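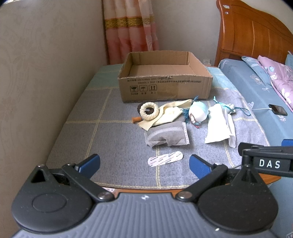 Home Help > Storage and Sorting > Small Items

Reusing a cut-down carton for hair ties and keepsakes

Posted by R. Holroyd

I am in the process of clearing the table in my bedroom and would appreciate guidance from members. The items concerned are small and of mixed kinds: a cream scrunchie and a dark brown one, a yellow cloth with zigzag edges, and a stuffed-looking ornament with a teal tassel and a short string of beads. I have a shallow cardboard box, open at the top, with the flaps removed. The cut edges are frayed. May such a box be used for permanent storage, and how should the beaded piece be kept so that the tassel does not become tangled with the hair ties? The table is also required for sewing, so whatever I use must be easy to lift away.

Neville Mellor
Member, 509 replies

A carton of this type is suitable for dry household items. Before use, please attend to the following.

Trim the upper edges with a sharp knife and a metal ruler, then fold cloth tape over them. Frayed cardboard catches on knitted and ribbed fabric.

Line the base with plain cotton or white tissue. Printed wrapping paper should be avoided, as the color may transfer to pale fabric.

Divide the interior into 4 sections with strips of stiff card. Hair ties may share one section. The ornament should have its own, laid on its back with the tassel combed straight by hand and the beads resting on top.

The yellow cloth should be pressed and folded flat. Pinked edges shed a little if they are handled often, so it is best kept at the bottom of its section.

Skorville
Member, 126 replies

I would not keep the carton. Get a lidded box from a discount store. Cardboard gathers dust.

Riluritz
Moderator, 1069 replies

Both approaches are acceptable under the Storage guidelines. Members who retain the carton should check the corners each November and replace it if the base has softened. For the care of tassels, please refer to the separate page under Trimmings.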